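Household Paperwork for Adults, Session 2
Print this page | E-mail this page

Most people file a bill by setting it down somewhere and trusting it. Tonight we try something duller.

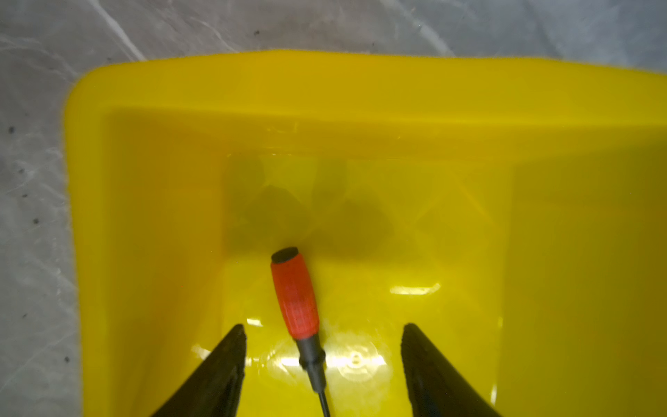
Sorting comes before filing. Give every paper one landing place, and make it hard to lose. A bright yellow plastic bin will do - it stands out against a gray surface, even with a screwdriver in it. Empty it every September, whether or not you feel ready.

Keep tax papers apart from everything else. Warranties for things you no longer own may go.

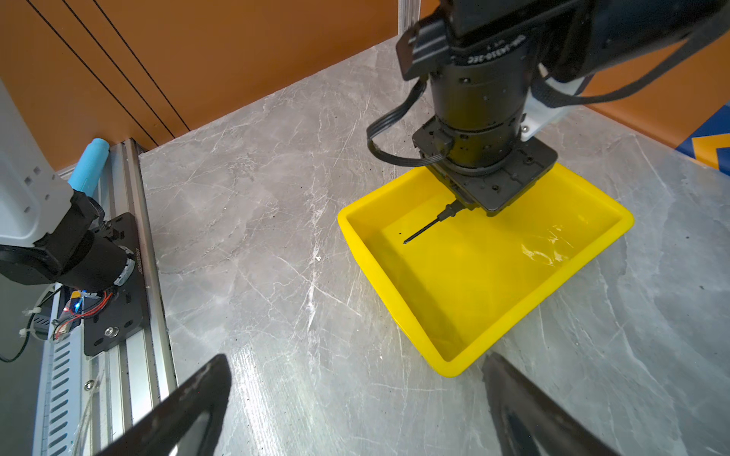
Uliana Zakharchenko objects that she once threw out a Hladun warranty and the kettle died within the week. Fine - keep warranties for 2 years.

Homework: sort 50 papers. Bring the ones you can't explain.

Related handouts
Reading a Lease
Letters to the Landlord

Fliltach Evening Classes, Room 810 | July 2019 | Back to top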